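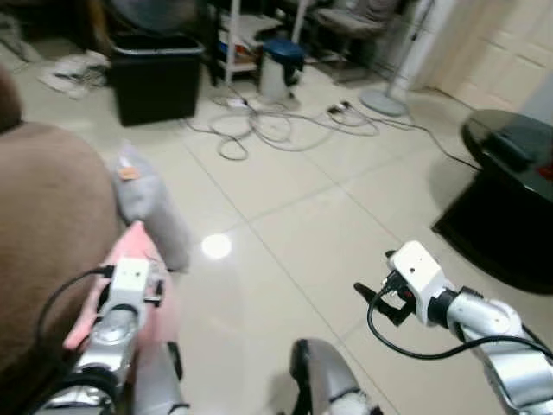
Pink fabric item and light grey item, tiled floor.

Ticket 938 – Etell Schools Library, audio companion to the history of village schooling
Raised by: Trumham Teachers' Centre
Status: Resolved

Reported fault
Chapter 19 of the audio companion stops at 45 seconds and returns the listener to the contents page. The printed volume and the other chapters are not affected. The Centre uses the chapter in its evening course on the early board schools and has asked for a remedy before the December session.

First response
The fault was reproduced on the Sirnlow server using a new account. The Centre was asked to sign out, clear saved files and try again. The result was the same.
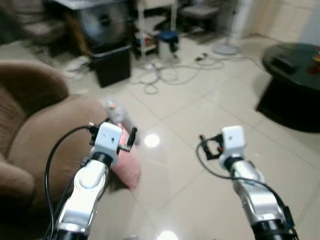

Second response
The chapter was compared with the master copy supplied by the Kuroda archive. The master is complete. The copy held at Sirnlow had been shortened when the reading list on page 63 was corrected, and the contents page still pointed to the older version.

Action taken
The full recording has been loaded again and the link on the contents page replaced. Listeners who saved the chapter earlier must delete it and download it once more – the old file will not update by itself.

Outstanding
The transcript still gives the former title of the chapter. A separate ticket has been opened for this. The Centre confirmed at 4.20 pm that the recording now plays to the end, and this ticket was closed with its agreement.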